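Stetstead Judo and Jujitsu Club
Minutes - members' meeting, Thursday, 7:30 pm, upstairs room 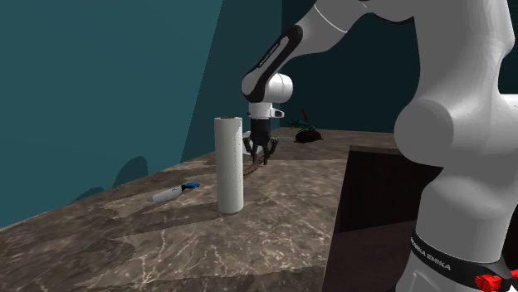
Robot arm over a marble countertop (computer rendering)

Present: both head coaches, the secretary, most of the adult class, a few parents. Apologies from the Jonano group, stuck in traffic, came in during item 3.

1. Last minutes
Read out, one fix - the mat bags are stored under the stairs, not in the hall closet. Approved.

2. Mats
Long talk. Old green mats are slipping apart in the far corner, someone jammed a toe in the gap again at randori. Options: tape (have tried, peels), a wood border frame, or replace the worst ones. Habte Mats will sell singles in the same thickness. Agreed to replace 6 now and look at a frame after summer. Color may not match, no one minded much except one parent.
Action: secretary to order. Coaches to mark the bad ones with chalk before Saturday so we pull the right ones.

3. Grading
Set for June. Bostton club has offered an outside examiner again. Juniors need to know their falls on both sides, last time too many only did the right. Brown belt candidates want more time on the throwing forms, esp. the hip throws. Coaches will give the last 2 classes before grading over to this, no sparring those nights. Some grumbling.
Question from the floor about whether ground work will be on the yellow belt test. Yes, one hold and one escape. Syllabus sheet on the board is out of date and should come down.
Fee for grading stays as is.

4. Friendly with Jonano
They would like it here, we said yes. Rules: no leg locks, no chokes for under 16s, ref's call is final. Weigh in by the front door, bring your own scale if you dont trust ours. Ours reads heavy. We need table officials - three names on the list, could use more. Drinks and fruit from the parents.

5. Kids class
Full, with a waiting list. Talked about splitting by age or by belt. Age had more support but one coach would then have all the little ones alone. Not settled. Try age split for a month and see who can help on the mat.
Reminder again: nails cut, feet clean, flip flops to the edge of the mat. Hair ties without metal.

6. Loan gis
99 on the rack by the old list, which said 100. One jacket missing a belt and the sleeves torn, to go for rags. Members who borrowed over the winter please bring them back washed.

7. Any other business
- Heater in the changing room makes a noise. Landlord told.
- Request for a self defense evening, standing grips and wrist releases. Coaches open to it, need a date.
- Lost: one black mouth guard case. Found: a kneepad, left, adult size.
- Jujitsu half asked for the crash mat on Thursdays, judo half has it Thursdays alredy. To swap every other week.

Closed 9:05. Next meeting after the grading, same room, date on the board.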